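Table edging

Table edging is the treatment given to the outer border of a table or worktop. It protects the most exposed part of the surface, covers the cut ends of the board or planks, and limits damage to people and clothing. The term covers shaped solid edges, applied strips, and separate rims or rails fixed to the perimeter.

Types

A self edge is cut from the same piece as the top. The corner is usually rounded over or chamfered, as a sharp corner in timber bruises easily and does not hold varnish well. An applied edge is a strip of wood, plastic or metal fixed to the side with glue, pins or a tongue and groove joint. A raised edge stands higher than the working surface and is also called a lip, gallery or fiddle, the last term coming from ships' furniture.
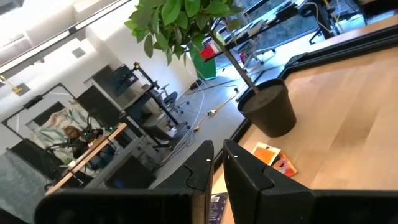
Raised edges are classed by height and by whether they run along all sides or only some. Low rims keep small items from rolling off, while taller ones are used on serving trolleys and in boats. The rim may match the top or differ from it in colour, as with a black rim bordering a light blond wooden tabletop, where the change in tone makes the limit of the surface easy to see. Contrast of this kind is often recommended in dining rooms used by people with poor sight.

Fixing

Solid timber moves across the grain as the air becomes damper or drier. An edge fixed rigidly across the end grain will in time split the top or open at the mitres. Common remedies are slotted screw holes and a dry joint glued only at its centre. The Benitz clip, a sprung steel fitting set into a groove, allows 2 mm of movement at each end and is normally spaced at 15 cm.
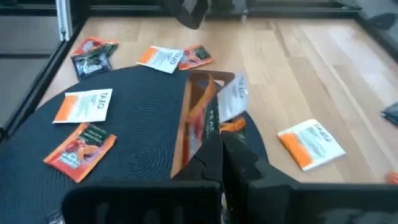 Rails meeting at a corner may be mitred, butted or joined with a cast block. The mitre hides end grain but shows any movement as a gap. Salamatu Ayaaba, in her workshop manual for Virkeck, prefers the butt joint for tops wider than 65 cm — chiefly for ease of repair.

Care

Dirt collects where a raised rim meets the top. The joint should be brushed out before wiping, and standing water removed at once. Loose strips are best taken off fully and refitted, as glue forced into a dirty joint seldom holds.

See also: Bullnose; Edge banding; Gallery (furniture); Plusberg joint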